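Patinoire Vundora : vos questions, nos réponses

Chaque hiver, vous êtes nombreux à nous écrire avant de chausser les patins pour la première fois (ou pour la première fois depuis l'école primaire, nous connaissons ça aussi !). Nous avons rassemblé sur cette page les questions qui arrivent le plus souvent au club. Prenez le temps de lire, et s'il vous manque quelque chose, l'accueil vous répond volontiers tous les jours sauf le lundi.

À partir de quel âge peut-on commencer ?

Le jardin de glace accueille les enfants dès 4 ans, avec un parent au bord de la piste pour les toutes premières séances. Côté adultes, aucune limite : notre groupe du soir réunit des gens de tous les âges, et l'ambiance y est franchement joyeuse, même quand ça tombe beaucoup.

Je n'ai jamais patiné. Est-ce que je vais ralentir tout le monde ?

Mais non, rassurez-vous ! Les grands débutants ont leur propre créneau, avec 16 personnes au maximum et 2 moniteurs sur la glace. On commence par apprendre à tomber et à se relever, puis viennent la marche, la glisse sur deux pieds et le chasse-neige. Les tours et les petits sauts attendront, chacun y vient à son rythme.

Faut-il acheter des patins ?

Surtout pas tout de suite. La location est comprise dans le prix des cours pendant toute la première saison, et nos paires sont affûtées régulièrement. Si vous préférez avoir les vôtres, évitez les modèles en plastique souple, qui tiennent mal la cheville, et venez nous demander conseil avant de passer en caisse. Une chaussure un peu serrée au départ se fait, une chaussure trop grande ne pardonne pas.

Comment dois-je m'habiller ?

Plusieurs couches fines, un pantalon qui laisse bouger les genoux, des chaussettes montantes assez minces et des gants, toujours des gants. Le casque est obligatoire pour les moins de 12 ans et vivement conseillé à tous les débutants.
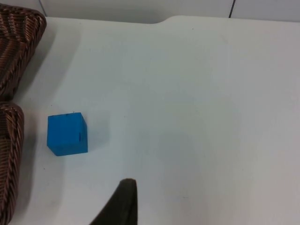 Petit cube bleu et paniers tressés.

Quelle différence entre le cours Jalimton et le cours Somora ?

Ce sont simplement les noms de nos deux formules. Jalimton est le parcours loisir, une séance par semaine, sans examen ni spectacle obligatoire. Somora s'adresse à ceux qui souhaitent préparer les tests et, pourquoi pas, une compétition régionale ; il faut alors compter deux séances sur glace et une heure de préparation physique au sol. On peut passer de l'un à l'autre en cours d'année s'il reste de la place.

Combien coûte l'inscription ?

La formule Jalimton est à 115 euros le trimestre, assurance et location comprises. Une séance d'essai coûte 7 euros, déduits ensuite si vous vous inscrivez. Pour Somora, le tarif dépend du niveau, écrivez-nous et nous vous enverrons le détail.

Que se passe-t-il si je manque une séance ?

Prévenez-nous la veille et vous pourrez la rattraper dans un autre groupe de même niveau. En décembre, les horaires changent un peu à cause du gala, pensez à regarder le tableau à l'entrée.

Peut-on venir regarder sans patiner ?

Bien sûr, les gradins sont ouverts pendant tous les cours. Prenez un plaid, il y fait frais !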